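Putting the Fruit Away

5 min read
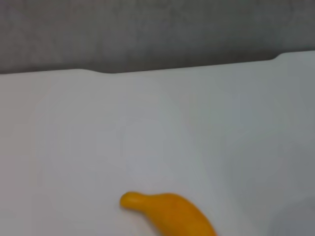 The banana, waiting its turn on the white table.

I'd been at Hesstead nine days when they gave me the banana.

It wasn't a real one. It looked like something out of a toddler's play kitchen, very yellow, no stem, and it lived on a white table at the back of the shop between the bread slicer and the door to the yard. My job, from two until closing, was to watch the Chiriac pick it up and put it in a bowl. If it got the banana in the bowl I pressed the green key. If it didn't I pressed the other one, put the banana back somewhere new and wrote down what had gone wrong in my own words.

"In your own words" was a mistake on their part. By the end of the first week I was filling the box with things like "went for it like my nan going for the last roast potato" and Weidong Peng, who ran the whole business from a stool by the slicer, came over and asked me very politely what that meant.

"Hesitated," I said. "Then grabbed."

"Write hesitated," he said. Then he thought about it. "You can leave the nan in."

The idea was that by Christmas the Chiriac would be doing the fruit and veg at our Flamville branch. Facing up the shelves, taking out the soft ones, all the stuff I'd been doing since I left school. People kept asking if that bothered me and I never knew what to say, because I'd seen it work. It could spend most of a minute thinking over a banana. Put the banana straight across in front of it and it was fine, lovely even. Turn it a bit so the end pointed away and it would come down next to it, close its fingers on nothing at all, lift up the nothing, carry it across and let go of it over the bowl with such care.

I felt for it when it did that. I've had shifts like it.

My mum wanted to know when she could have one for the house. She'd read about the Ungate, which was meant to fold towels and empty the dishwasher, and she'd got it into her head that I had some sort of pull.

"Can yours do a fitted sheet?" she said.

"Mum, it can't always do a banana."

"I can't do a fitted sheet either," she said, as if that settled something, and went to put the kettle on.

On 21st October I was on my own with it. Weidong had gone to Flamville to measure up and the rain was coming down so hard in the yard that I'd shut the door. We'd got to try 607. I know because I had to type the number in every time, and Weidong had promised us doughnuts at 777. I put the banana down near the front edge of the table, at a slant, the fat part towards me. It was a mean one. I'll admit I was bored and wanted to see the business with the nothing again.

The arm came over and stopped. I had my finger on the wrong key already. It went down, a bit to the left, and came up again without closing. It had never done that before — it had always closed, whether there was anything there or not. It moved across by the width of my thumb, went down a second time, and picked the thing up.

Then it put it in the bowl. Not gently, it sort of bounced.

I pressed green. I looked round for somebody, but the only person in was Carol on the tills and she had a queue. So I sat with my hands over the box for my own words, and I couldn't think of any. I wrote "had another look first". Then I deleted it and wrote "hesitated", and then I put the first one back as well.

Weidong rang at five to ask how it was getting on.

"It's slow," I said.

"How slow?"

"Slower than me. I'd have had the whole aisle done."

He laughed and said he'd be back for the lock-up. I took the banana out of the bowl and stood there turning it over. There were loads of ways I could put it down. In the end I laid it straight across, nice and easy, and told the arm to go on, then.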